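Two months with the Bindanlow two-arm kit, and the day it wouldn't let go 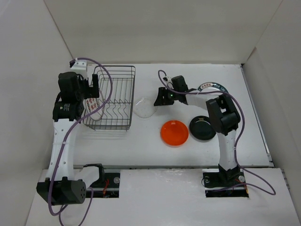
Photo: Drerine Bench Notes

I've put off writing this review because I wanted to be over the Thursday thing before I did. I'm mostly over it! So let's go.

The Bindanlow is a tabletop kit with two small arms, a gripper on each, and software that runs on an ordinary desktop computer. You supply the table. Mine is set up for sorting and racking dishes, which sounds like a silly use for this much hardware, but plates are a great test. They're slippery, they're flat, and when you mess up you hear about it right away. I have a wire rack in the middle and a mixed bunch of plates (glass, orange, black, a patterned one), and the whole idea is to get them standing up in the slots without drama.

Assembly first. It took me one long evening and part of the next morning, and most of that was cables. The instructions are fine for the arms and then sort of wave a hand at the wiring. Each arm has a purple cable that loops off the top and runs down to the base, and there's no real guidance on how much slack to leave. I left plenty. Remember that, it comes back later.

When it works I love it. The motion is smoother than I expected at this size, the motors are quiet enough that I can have the radio on, and teaching it a new placement takes 2 tries on a good day. The left arm is the star of the show. It'll hang right at the edge of the rack and ease a plate into the end slot like it's been doing dishes for years.

Okay, so the fault. I was running a batch of 50 cycles, nothing fancy, pick up a plate, rack it, take it back out. Somewhere in the back half the right gripper closed on the green-rimmed plate and stayed closed. The software said it was open. The little green light on the gripper was on. The arm believed everything was great and carried on to the next pickup with a plate still in its fingers, and swung it straight into the rack. The rack went sideways, the plate got a chip I could feel with my thumb, and I hit stop a good two seconds later than I should have.

What bugs me is the light. I'd been reading green as "all good, hands off." Go dig in the manual and it only means the gripper has power. That's a big difference when your fingers are near the thing! There's no light at all for "I'm holding something" or "I'm stuck," and I think there should be.

The log gave me fault code 212, which the manual lists as "position mismatch, see support." So I saw support. They answered the same day, which I'll give them credit for, and asked me to check the cable. Sure enough, my generous loop had been snagging at the wrist every time the forearm reached far back, and it had worked the connector halfway out. Enough contact for power, not enough for the position signal. I reseated it and took up the slack, and I've had no repeat so far.

So was it my fault? Partly. But a gripper that stops reporting its position should halt the arm, full stop. It shouldn't guess. Support told me a software update will add that check, and as of this writing I don't have it.

Things I changed afterward, if you already own one:
Shortened the cable loops and tied them down along the link.
Moved the stop button from behind the monitor to the front edge of my desk (I know, I know).
Cut the speed to half for any new routine.
Stopped reaching in to straighten a plate while the arms are live. Power off first, every time.

I also looked at the Pfeiffer Bunow before buying, and a lot of people ask me about it. It costs more and the reach is shorter, but it has a real jam warning and a proper cable clip in the box. If kids or coworkers are going to be near your table, I'd pay the extra. For me, working alone with the door shut – I'd still buy the Bindanlow, just with my eyes open about that light.

Three and a half stars. I'll bump it to four when the update lands and I've run another long batch on it. The chipped plate has been retired to hold screws.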